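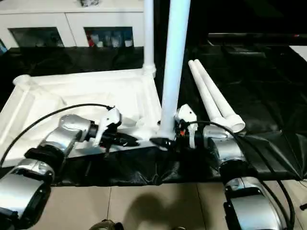 Shirley Girard reckons you should always dry fit the whole lot before anything gets pushed home for good, and she's right, we learned that one in March. So, page is up, bit rushed, sorry for the spelling.

PVC shelf build, Platdale shed
White pipe, rounded elbows, a pale see-through panel stretched across the bottom frame. Flat on the black sheet first, uprights after. The tall pipe goes on at the joint by the black connector — fiddly spot, go slow.

Why pipe? Cheap, light, rinses off with the hose. Ours is for seedling trays, Rawiri wants one for boots. Either is fine.

Few notes for anyone copying it:

Cuts. Square or don't bother. Rawiri Trevaskis did the first lot with a hand saw and had to redo 2 of them. Mitre box lives on the bench at Trustville, sign it out please.

Uprights. All cut to the same length, then stood side by side on the floor to check. One was 22 mm too long, trimmed. Leave them dry untill the top frame is on.

Panel. Pull it snug, not drum tight, or the frame bows. Waqas Swati has the leftover roll if you need a peice.

Cost. Came in at around 100 dollars with the fittings, most of that was elbows. Don't buy them singly.

Glue. Didn't use any in the end. Comes apart for winter, goes flat behind the door.

More pics when the top shelf's on. Cut list is pinned up by the kettle, ask Mechthild if it's wandered off again.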